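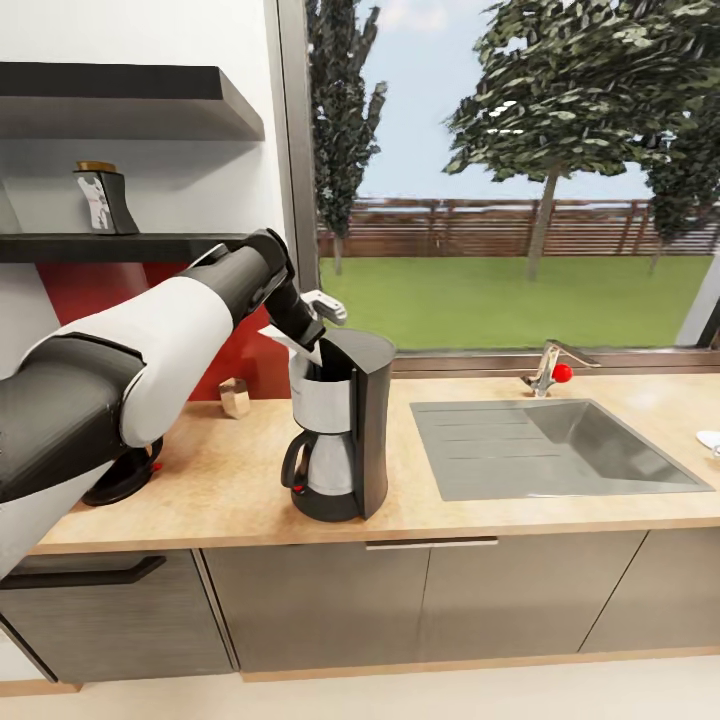
Cuando en Pluvcombe anunciaron que el brazo se iba a encargar del café de la planta, yo fui la que más se rio. Dieciocho años llevaba oyendo que las máquinas nos iban a quitar la facturación, los pedidos, los turnos... ¡y resulta que empezaban por la cafetera! Al brazo le pusimos Lacroix, por un jefe antiguo que también tardaba muchísimo en todo.

Hay que entender lo que era el café para nosotras. Lo hacía la primera que llegaba, y esa primera mandaba un poquito (la ventana abierta o cerrada, la radio sí o no). Yo entraba a menos diez solo por eso. Me quedaba mirando el jardín con el agua corriendo en el fregadero, y para cuando aparecía Blandine Aubert ya tenía yo pensado lo que le iba a contar. Allí me enteré de su divorcio. Allí le dije que me habían negado el traslado a Brekutia, y lloré encima de los filtros.

Con Lacroix el café estaba listo siempre a la misma hora, y no estaba malo, eso se lo reconozco. La gente entraba, se servía y se volvía a su mesa. En abril nos mandaron un correo muy contento: habíamos recuperado 55 minutos por persona al mes. Yo lo leí dos veces, buscando adónde habían ido a parar los míos.

Así que una mañana llegué antes que él – antes de que se pusiera en marcha, quiero decir – y me planté delante de la encimera con el abrigo puesto. La cafetera tenía la lucecita roja encendida y el filtro asomando por arriba, doblado hacia un lado, como me quedaban a mí cuando iba con prisa. Me dio una ternura tontísima. Estiré la mano para colocarlo bien y oí pasos en el pasillo.

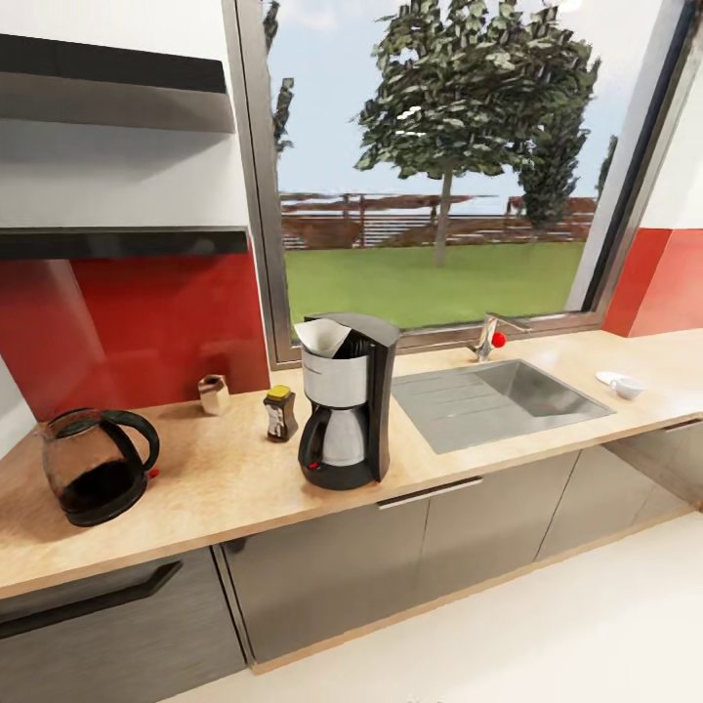

Déjaselo a él, Dayana, que luego se lía y hay que llamar a los de Tromine, dijo Blandine. Además, a mí me viene de maravilla. Antes me tocaba fregar la jarra a mí, ¿o ya no te acuerdas?

Pues no, no me acordaba. Me quité el abrigo y le pregunté por su hija. Estuvimos hablando hasta que el brazo empezó a moverse, y entonces nos apartamos un poco para dejarle sitio.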